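Farkdale Toast

Short recordings of one small kitchen job: making a slice of toast.

Contents

1438 recordings, 389 of them set aside for testing. The split is by session, so a session never appears in both parts. Please keep it that way if you publish numbers.

Each recording has a folder with the frames, a text file called steps.txt, and a line in index.csv. Frame numbers in steps.txt start at 0.

The job

The items are a two-slot toaster, a tray and sliced bread. The steps are labeled as follows.

bread_in: the slice goes into a slot
lever_down: the lever goes down
heating: the elements are on
lever_up: the bread comes up
bread_out: the slice leaves the slot
on_tray: the slice is set down on the tray

Not every recording has all six. Some end during heating, and those have "partial" in the last column of index.csv.

Labeling notes

A step starts at the first frame where it can be seen. We label heating from the glow in the slots and ignore the lever, so when the slots are hidden the label is "unknown". Toast color has three values: pale, golden, dark. Golden and dark get mixed up most often, and version 2 fixed a batch of these in the Barkon sessions. If you downloaded before October, get index.csv again.

Slot names are "near" and "far", as seen from the front of the table. Tray position is given relative to the toaster.

Sample frames

In the table views the toaster is on, with bread in the near slot and the tray to the right.
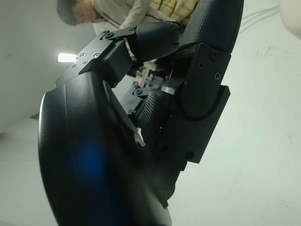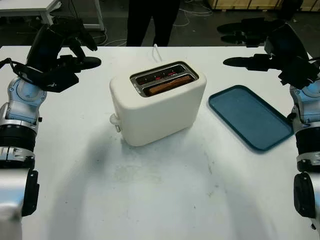
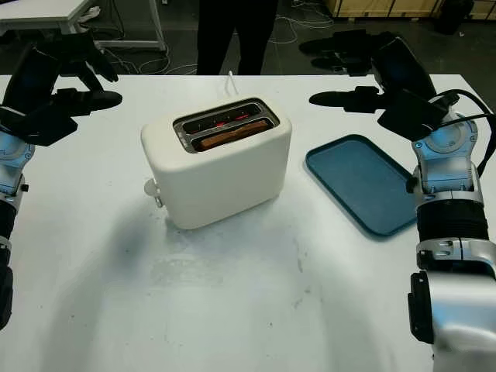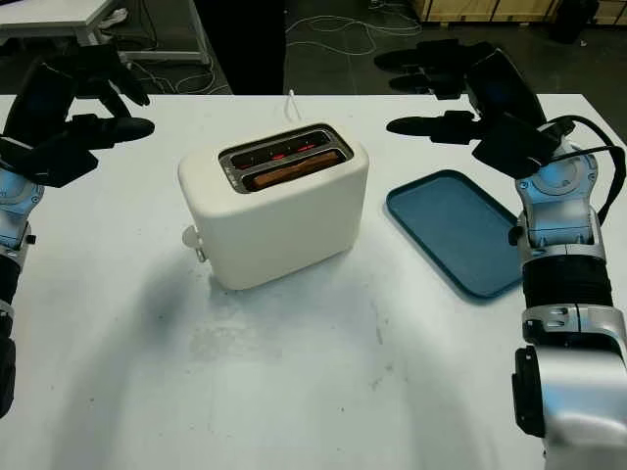 Images: Farkdale Toast, Munddale sessions. Credit "Tijani / Farkdale Toast" when reusing.

Known problems

Pale crusts are hard to tell from the slot trim in bright light.
Two session folders use the old name "plate" for the tray.

Contact

Nayeli Agudelo looks after the labels. Send corrections with the folder name and the frame number.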